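Bench notebook, Coltlow, Evville site
Hanger cell ("Nina")
December 1, 2022

Spent the day on the sock task and on the house rules for the cell. The rules we have been using were written for the old bin-sorting setup and half of them don't fit. Soledad Montecinos asked for a clean set before the next block of recording starts, target 4000 episodes, and wants it short enough to fit on one sheet. The old sheet had 13 rules. I want to get down to 9.

What follows is the reasoning, the rules as they stand tonight, and what is still open.

The task, for anyone reading who hasn't run it: socks start flat on the table, the two arms take them one at a time and clip them to the hanger. The hanger hangs free from a wire hook on the top rail, so everything you do to it moves it. Most of our arguments come from that. With a fixed fixture you can write a rule in terms of positions and be done. With a hanging one you have to say who is allowed to touch it and when.
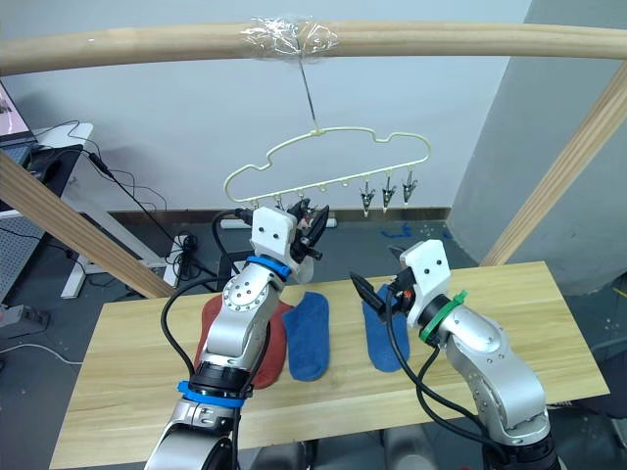
Left gripper up at the hanger bar, right gripper over a blue sock.

Start condition

The old wording was "objects in random arrangement", and each operator read that differently. New wording: socks flat, not folded over on themselves, not bunched. Overlap between two socks is allowed and should be noted in the log. Colors can be in any order. We want variety in where the socks lie and which color comes first, and no variety at all in whether they are flat. Bunched socks are a different task and should get their own log heading.

Clips: count them before the first episode of a session and write the number down. A clip that has slid along the bar is fine. A clip that has come off goes back on before you record anything.

Hanger still before you press record. Give it time to stop swinging. Soledad says put a number on that, I say watch it and wait. We left it as "visibly still".

One arm holds, one arm works

This is the rule I care about most. At any moment only one arm should be putting load on the hanger or on something clipped to it. The other arm can be close, even right under the bar, but it stays open and off until it is its turn. Two arms pulling on a hanging part at once will fight each other, and the force readout in Gudero gives you very little warning before one of them faults.

When I say "close" I mean something like the next one: right gripper on the blue sock with the cuff already in the clip, left gripper waiting just under the bar. The left one has no business closing there until the right has let go and backed off.

Order of release, which was not in the old sheet at all:
- Clip closed on the cuff.
- Working arm opens.
- Working arm backs away downward, slowly, before it goes sideways.
- Look at the sock. If it stays, continue. If it drops, leave it where it fell and pick it up from there as part of the same episode.

On the last point we went back and forth. The old practice was to stop, reset and throw the episode away. I think we lose useful material that way. A dropped sock picked up cleanly is good data as long as it is marked. It gets a "recovery" tag in Gudero. Don't use the tag for anything else.

Also for this step: nothing on the table except what the task uses. There is a white and red thing that looks like a marker lying along the back of the table in this one, and under the new rule that should be gone before recording. It is easy to stop seeing things like that after an hour. 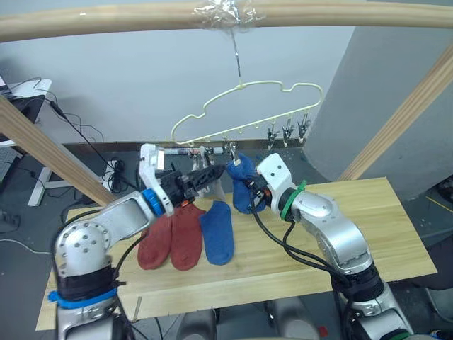 Calling sides

Left is blue, right is green. Use the colors out loud, not left and right. The person standing across the table has left and right reversed, and we had a near miss in April over exactly that. "Blue open", "green hold", "green clear". If you hear a call that makes no sense, stop both arms and ask.

The bands stay on. If one has to come off for cable work it goes back on the same arm before power is restored, and whoever took it off signs for it.

Reach and speed

Software ceiling on both arms stays at 1120 mm above the cell floor reference. I know it gets in the way when the hanger is hooked high. Move the hanger down. Don't move the limit. Changing it needs two signatures and a note in this book, same as before.

Slow profile any time a gripper is above the bar. Normal profile over the table.

Pads and fingers

Fleece sheds. After a run of these socks the mesh pads collect lint, mostly along the edges, and we have no rule for it. The bin-sorting parts were hard plastic so it never came up.

Proposal: look at all the pads at every break, brush them dry if there is lint on the mesh, log it. No solvent and no tape. Tape leaves glue in the mesh and then you have a pad with a different grip from its partner. Arms powered down at the switch while your hands are near the fingers, not just paused in the software. I have seen people do it paused. Please don't.

I don't know yet whether lint changes the grip enough to matter. It would be easy to test: same sock, same pull, brushed and unbrushed, and compare. I'd like to do that before we argue about how often to clean.

The wrist cameras are the best place to check from without leaving the console. In the next one you can see the specks on both fingers, with a blue sock and a red-orange one up in their clips behind. That is the amount of lint where I'd want the brush out.
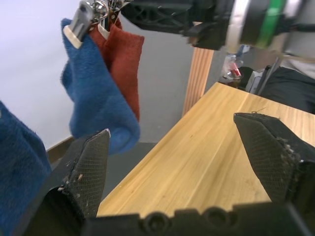

The sheet as of tonight

1. Socks flat, overlap allowed, clips counted at the start of the session.
2. Hanger visibly still before recording.
3. Table clear of anything the task does not use.
4. One arm loads the hanger at a time.
5. Open, back away downward, then sideways.
6. Dropped socks are picked up in the same episode and tagged "recovery".
7. Call arms by color. Unclear call means stop.
8. Height limit stays put, slow profile above the bar.
9. Pads checked at every break, brushed dry, power off at the switch.

The four from the old sheet that are gone: bin labels, conveyor lockout, the scale check, and the one about gloves. The conveyor lockout is still a site rule, it just doesn't belong on this sheet when there is no conveyor in the cell.

Still open

The rail fixing. The hook is held on with clear wrap wound around the wood. I'd like a proper bracket, or at least a line in the rules saying to check the hook before each session. Soledad wants the bracket and no rule. Parts request is written but not sent.

Floor cables. There is loose cable and a power strip on the floor on the laptop side. Needs to be tied up or covered. Not a recording rule, so it goes on the site list.

Whether a second person is needed at the stop button for all sessions or only when someone new is operating. The old sheet says all. I left it off the nine and I'm not comfortable with that, so until we settle it the old rule applies.

Soledad has the draft. Comments in pencil on the printed copy by the cell door, initials next to each one. I'll retype it when the comments are in and put the version number in the footer this time.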